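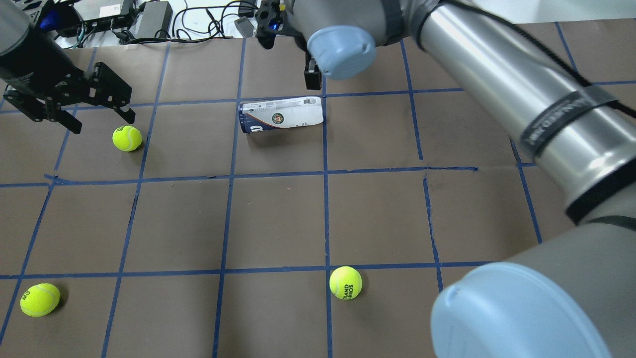 How can you tell whether a tennis ball is dead without cutting it open? Drop it next to a brand new one, from the same height and onto a hard floor, and watch which one gives up first. If it comes up well short of the new one and you can push your thumb into it without much effort, keep it for the dog.

I start with that because it's what I asked the minute I got through the door at the Flurkley open day, and I've been going round the flat dropping balls ever since (sorry, downstairs). I'd gone over to Eltham in the rain, got off the bus a stop too early, walked past the entrance twice and finally found it by following a man with a racket bag. It's one of those long brick units with a roller shutter, and there was a paper arrow taped to the wall pointing to room 21, which was the wrong room. Room 21 had the tea in it, so I wasn't complaining.

Anyway! What they do at Flurkley is old tennis balls. Clubs and schools send them in by the sack, and in go the sacks to be sorted, and out come balls for walking frames, balls for beginners' sessions, balls for kennels and, for the really hopeless ones, felt and rubber. I play doubles badly on a council court and have thrown away an awful lot of tennis balls in my life, so I had a bit of a guilty interest.

The tour was led by Oisín Mac Suibhne, who talks very fast and walks even faster, and I lost the group once between the intake bay and the wash area because I'd stopped to smell a sack. Don't smell the sacks. They come in holding up to 800 balls each and some of them have spent a winter in a shed. There's mud, there's leaves, and apparently a school once sent in a whole packed lunch.

The intake bay is just cages and a big sloping chute. You're allowed to have a go at tipping a sack, and I queued for it behind some children and was not at all embarrassed. The noise is wonderful, a sort of soft thunder, and a few always get away and roll under things. First sort is by hand: anything split goes in the grey bin, anything bald in the blue, the rest carries on. I was slow at it. You'd think bald was obvious but there's a lot of in-between, and I kept holding them up to the light like a jeweller.

After that is the wash, which I can't tell you much about as it was switched off for the day, and then the drying racks, which smell like a school jumper. Somebody asked whether the yellow comes back. A bit, is the answer. Clay never quite leaves.

The part I liked best was the long table. It's brown on top and marked out into squares with blue tape, and the balls sit about on it here and there, some in the middle of a square and some right up near a line. The tape wanders a bit, and I found that very cheering. I have taped out a badminton court in a church hall and mine went off towards the piano. There was a can lying on its side among the balls too, a white one with an orange stripe and a navy end, and I do love a tennis ball can. If anybody could bottle the hiss when you pull the ring on a fresh one I'd wear it as scent.

We stood round and talked about felt for longer than you'd believe possible. The cloth is mostly a mix of wool and nylon, and it's cut in two dumbbell shapes that hug each other round the ball, and the white line is where they meet. I've looked at that curvy line since I was seven and never once wondered what it was. Alcides Araújo asked why the fluff matters, and Oisín said it slows the ball through the air and helps it grip the strings, so a bald ball flies on you. That explains my second serve in August. It doesn't explain it the rest of the year.

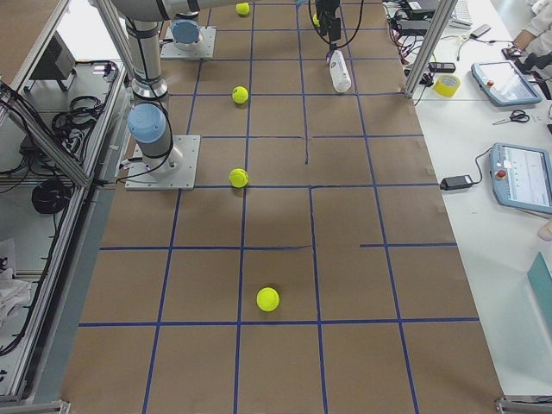
Rosimeire Prado reckoned that most club players bin their balls far too early, and that the real trouble is how we keep them: left in a car boot, roasting one week and freezing the next, with the lid long gone. She'd had a set last her a month of gentle hitting just by keeping them indoors. I put this to Oisín and he half agreed. Normal room temperature is kinder to them, he said, but the pressure starts creeping out once the can is opened and no cupboard is going to stop it. You can buy a screw-top pressuriser that's meant to help. He sounded lukewarm on those and I've ordered one anyway.

Then we all went off to the bounce lane, where you let go of a ball at the top of a pole and it has to come up past a painted mark. Old ball, new ball, old ball, new ball. Szabolcs Csizmadia had brought one from his own bag that he swore was perfectly good, and it came up to about his knee. Very quiet moment. He put it back in the bag!

There's also a shelf of oddities upstairs. A ball chewed into a perfect half. One with a birthday message in biro, faded to nearly nothing. A wooden racket in a press, and next to it an Atari with a bat-and-ball game running on an old telly, which is where all the dads ended up. I got beaten by a girl of perhaps nine and she didn't even look up.

Practical bits, in case you're thinking of going to the next one. The open days are in January and again in the summer, and I'd go in the summer, since the intake bay has the shutter up and it's perishing. It's free. The last tour left at 1525 on the dot, and I do mean on the dot, two people came running up the yard and had to make do with the Atari. Wear shoes you don't mind getting fluff on. The toilets are in unit 2 across the yard and you need to ask for the key. Lunch was from Barbosa on the corner, where I had a cheese pastie and a coffee and then went back for a second pastie, which I ate in the bus shelter.

You can drop off your own balls when you visit, any state, in whatever bag you like, only take them out of the cans first as the metal rims have to be dealt with separately. I'd brought a carrier bag's worth and felt very virtuous tipping them in. Jucélia Siqueira had brought a wheelie bin. An actual wheelie bin, on the bus.

I came home with a keyring made from a bit of felt and a leaflet about walking frames that I've passed on to my aunt. If your club wants to send a sack there's a form to fill in at the front desk, and they'd like the sack tied with string, no cable ties please.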